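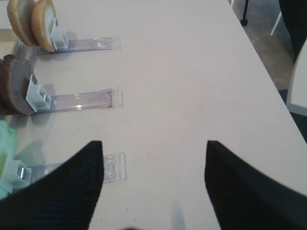 The Wellis race should be thrown out of the points altogether, a member wrote to the list at 9:40 last night, and the title settled on the other rounds. The message is copied here in full because several people said it never reached them.

Start of earlier message

I have followed this series since it ran on four tracks and I have never seen a mess like Wellis. The race was advertised as 200 laps. It was stopped on lap 118 for rain, restarted under the lights with a different tire rule, and called again before the advertised distance. Half the field went to the softer Dotinari compound for the restart and the other half didn't know they were allowed to. I was sitting across from pit road and you could see crews walking over to ask each other.

Now we have a points table with the Śliwiński car leading by 41 going into Surnel, and most of that margin came from one night when the rules changed in the middle. I don't blame the team. They read the bulletin and acted on it. But a champion shouldn't come out of that. Throw out Wellis, give everybody their entry fee back, and race for it at Surnel.

Also, does anyone know if they are selling single tickets for Surnel or only the weekend package? The website has said "coming soon" since August.

End of earlier message

I understand the frustration, and I agree with some of this, but I don't think dropping the race is right and I don't think the rulebook allows it.

The section on shortened races says an event is official once the leader has completed half the advertised distance. Half of 200 is 100. They were past that when the first red flag came out. If the series had packed up and gone home at that point it would have been a complete race with full points, and we would be complaining about the rain and nothing else. Restarting it was optional. Once it was official, I can't find any wording that makes it unofficial again.

The tire change is a separate question. The bulletin said teams could use any compound on the approved list for the restart. It was posted on the board by the scoring stand and sent out on the team text line. Some crews say the text came late. That may be so, and if it is, they had a case for a protest. The protest window is 30 minutes after the results are posted. As far as I know, not one was filed. I wish one had been, because then there would be a ruling to read.

There is a middle choice that hasn't come up here, so I will put it out for discussion. The series could score Wellis as of the last completed lap before the first red flag. That takes the restart and the tires out of it and keeps the part of the race that was run under one set of rules. By my figures the Śliwiński car was running fifth then and still leads the points, by a good deal less. I don't expect them to do it, but it would be easier to defend than wiping out the whole night.

On refunds, somebody has to pay for that. The posted attendance at Wellis was 1,436, and that is paid and comp together. At those gate prices the promoter didn't make much, if he made anything. If the series claws back the purse and returns the entry fees, I would not count on Wellis being on the schedule next year. It's the only round within a day's drive for me and for a lot of you.

What I would like to see before next season:

A fixed time after which a race will not be restarted. Every other series I follow has one.

No change to the tire rule once the green flag has dropped, except for safety, and then the same compound for everyone.

Bulletins read out over the race radio as well as posted. All the teams have to monitor it anyway, and the fans with scanners would know what was going on.

As for Surnel, the lead is not as safe as it looks. The final pays bonus points for the heats and for leading the most laps, and 3 cars can still win it. The Śliwiński team has never finished better than sixth there. The surface at Surnel eats right rears, and Dotinari is only bringing the harder compound, so whatever help the soft tire was at Wellis won't be there in October.

Single tickets: I called the track office. They will sell them at the gate only, cash or card, starting at 10 a.m. on race day. The weekend package includes camping. The lot behind turn three is already full, but there was space left along the back fence when I asked.

Please trim your replies before you send them. The digest yesterday had the same message in it six times.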